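Clirkdale Elementary School
Classroom Readiness and Safety Checklist – March
Completed by: Joyce Mollel, Facilities and Instruction Office
Accompanied by: Nafula Were, lead teacher, Nyanda Wing

1. Exits and walkways
Both doors open fully from the inside – Satisfactory
Evacuation map posted at student eye level – Needs attention
Comment: The map in Room 9 shows the hallway as it was before the Nyanda Wing opened. A current copy is to be posted by the end of the month.

2. Furniture and storage
Bookcases anchored to the wall – Satisfactory
Heavy items stored below shoulder height – Needs attention
Comment: Two boxes of Irnusano readers were on top of the supply cabinet. Ms. Were had them moved during the visit.

3. Electrical
Outlets covered when not in use – Satisfactory
Extension cords used for temporary purposes only – Not satisfactory
Comment: One cord supplies the Kurno tablet cart throughout the school day. Work order 1303 has been submitted for an additional outlet.
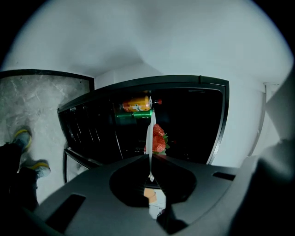
May a teacher continue to use a room that has an item marked "Not satisfactory"?
The room stays open unless the inspector has posted a closure notice on the door. The teacher receives a copy of the comment and keeps students away from the affected area until the work order is closed.

4. Emergency supplies
First aid kit sealed and within date – Satisfactory
Class roster in the red folder – Satisfactory
Substitute teacher instructions in the red folder – Needs attention
Comment: The instructions list an old office extension. The correct extension is 497.

5. Air and lighting
Windows open and latch properly – Satisfactory
All ceiling lights working – Satisfactory
Comment: The blind nearest the sink does not lower completely. Reported to the office, low priority.

Follow-up visit: to be arranged with Ms. Were after dismissal, 3:15 p.m. Items 1 and 3 only.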